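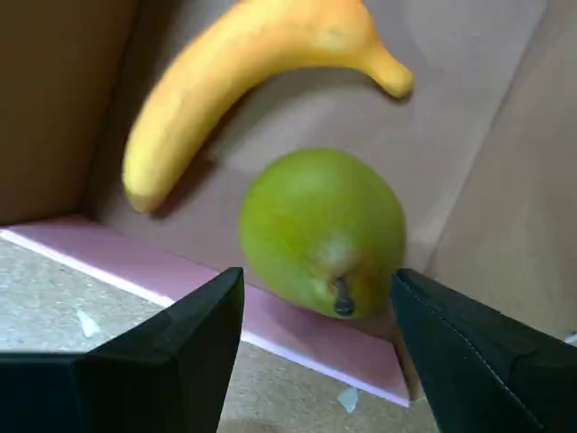 Fruit Packing Trials, Karnotdale Store: Gallery

The October packing trials at Karnotdale covered short-haul cartons for mixed fruit, the kind used for office deliveries and small household orders. The trials compared single-wall cartons from two suppliers, Dulex and Tosh, under the same handling conditions. A total of 146 cartons went through the packing bench, and the results feed into the carton specification due for review in January.

Notes on the mixed fruit series follow, with the packing details that apply to the series as a whole.

Banana and pear, open carton

One banana and one pear, both lying on their sides on bare cardboard. The pear is lime to yellow-green, with a brownish-orange blush near the base and the dark dried calyx still in place. The banana peel is yellow with faint darker speckling.

Series: mixed fruit, short haul.

Liner: none. Lined cartons were trialed separately and are reported under Skikevton methods.

Notes on placement

Pears in this series go in on their sides. Standing a pear on its base leaves the neck exposed to the lid, and the stem can mark the fruit next to it. A pear on its side needs more floor area but keeps the load low.

Bananas are laid flat, with the curve following the neighboring fruit where the count allows. The stem end should not press against a pear. Contact between the two is acceptable along the curve of the banana, where the load is spread over a longer line.

Notes on ripeness

Bananas and pears both give off ethylene and both respond to it, so a mixed carton ripens faster than either fruit packed alone. Cartons in the short-haul series are closed just before dispatch and opened on arrival. Holding them closed overnight is outside the specification.

Speckling on a banana peel is recorded but is not grounds for rejection. Soft spots, split skin and leaking stems are. Pears are checked by light thumb pressure at the neck - never on the body, where a bruise will show the next day.

Notes on cartons

Floor flaps are checked for level before loading. A raised flap edge will mark a pear in transit, and the mark is easily mistaken for handling damage. Cartons with a crushed corner or a damp floor are set aside and logged.

Trial records are kept by carton number. Requests for the full log should go to Effie Baxter at the Karnotdale packing office, with the series name and the carton supplier.

Page last updated 24th October.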